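Cuaderno de taller · Kirkatano
Lectura: 2 min
Archivado en: Cocina de juguete, Materiales
Imprimir | Enviar por correo

Agosto, media tarde

Me he puesto por fin con el juego de verduras, que llevaba días pendiente – y qué gusto da tener la mesa despejada de papeles. Saco la berenjena, la guindilla, el maíz y la zanahoria, y el cazo de acero, el del mango largo con remaches. Me gusta mucho ese cazo, aunque el mango ocupa media mesa y siempre acabo dándole con el codo.
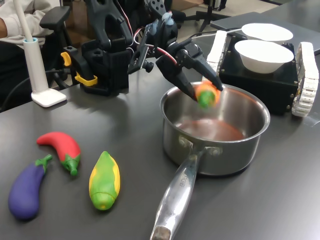
Harish Shenoy insiste en que pidamos a Ollholm otro juego con más colores. Yo no lo veo tan claro (¡300 por unas verduras!), y el naranja y el morado ya se distinguen de maravilla sobre el gris oscuro de la mesa. Lo que sí cambiaría es el maíz, que con tanto verde me despista un poco. Y los dos cuencos blancos se quedan, que para la parte de servir me vienen muy bien.
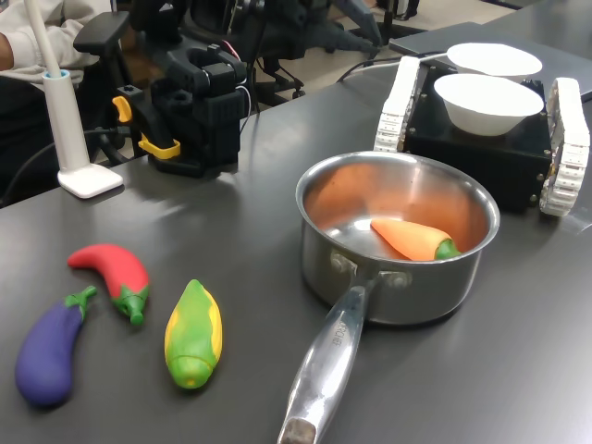

La zanahoria en el cazo; berenjena, guindilla y maíz, en la mesa.

Pendiente: preguntar en Wadusside si tienen un cazo con el mango más corto, y contestar a Harish lo de Ollholm.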